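Grevum hand gripper set-up guide
Section 3: Your first practice grabs 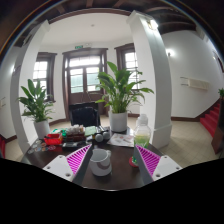 Page last changed: May, by Anayeli Bautista

Right, you've got the Grevum out of its box and charged (if you haven't, go back to Section 2, I'll wait), so now we get to the fun bit. This section takes you from picking a table to saving your first decent batch of grabs. I set up every Grevum that goes out from Vetico, and I've watched plenty of people rush this part and then have to do it all again on Wednesday, so please take your time with it!

Before you start you'll need the gripper with both ribbed finger pads fitted, the Yammine app on your phone or laptop, and a mug. Any mug with a handle will do. Mine's a plain white one and I'm oddly fond of it.

Setting up the table

1. Pick a table you can walk right up to without leaning. A dark top is lovely with a pale mug, but don't go buying furniture.

2. Stand the mug close to your side of the table, handle pointing out to the left. You want it between the two fingers when you hold the gripper out in front of you.

3. Leave some ordinary stuff on the table. I mean it! People clear everything away and end up with grabs that are no use outside a spotless kitchen. I like a bottle near the mug on a coaster, then boxes, a notebook, a leaflet and a plant further back.

Note: keep a hand's width clear on the handle side. If a finger keeps catching something on the way in, move the something.

Checking the fingers

4. Hold the gripper level and let go of the trigger. The fingers should spring wide open, with plenty of room for a mug between them. If they stop halfway, check the little lock switch under the handle (it gets knocked on in the post all the time).

5. Look at the pads. The magenta ribs should slope inwards on both sides, each a mirror of the other, with the grey strips on the inside edges facing each other. If one slopes outwards you've got it on the wrong way round, so pop it off and swap it.

6. Squeeze the trigger slowly on nothing at all. The ribs shouldn't bend yet. Do this a few times until it feels smooth.

Caution: keep your own fingers out from between the pads when you squeeze. It won't break anything but it does pinch, and you'll say a word.

Recording

7. Open Yammine and press New Batch. Give it a name you'll understand later. I once called one "test test mug" and spent an afternoon regretting it.

8. Set the rate to 60. The app will offer you 200 as well, which looks tempting, but the files get huge and I've never seen a mug grab that needed it.

9. Start with the fingers open and the mug between them, a little way off. Press Record and count to three in your head.

10. Move in slowly, close on the body of the mug, lift it a few centimetres, put it back down and let go. Then draw straight back before you press Stop.

11. Do that again, moving the mug a bit each time. Turn the handle now and then too.

Caution: use an empty mug for the first batch. Same goes for bottles - lids on tight before they go anywhere near the gripper.

12. When you've had enough, press Save. If you get error 1377, the app has lost the gripper. Turn the gripper off and on, wait for the light to go steady and press Save again. Your grabs are still there, so don't close the app in a panic (I did, the first time).

If you're on Fedora

The laptop version of Yammine runs nicely on Fedora, but you'll need to log out and back in after installing it or the gripper won't show up in the list. I use it on mine every day and that's the only snag I've met.

Stuck?

Send me your batch name and tell me which step you got to. I read the support inbox first thing with a cup of tea. If your grabs saved without any trouble, carry on to Section 4, where we swap the mug for something squashy.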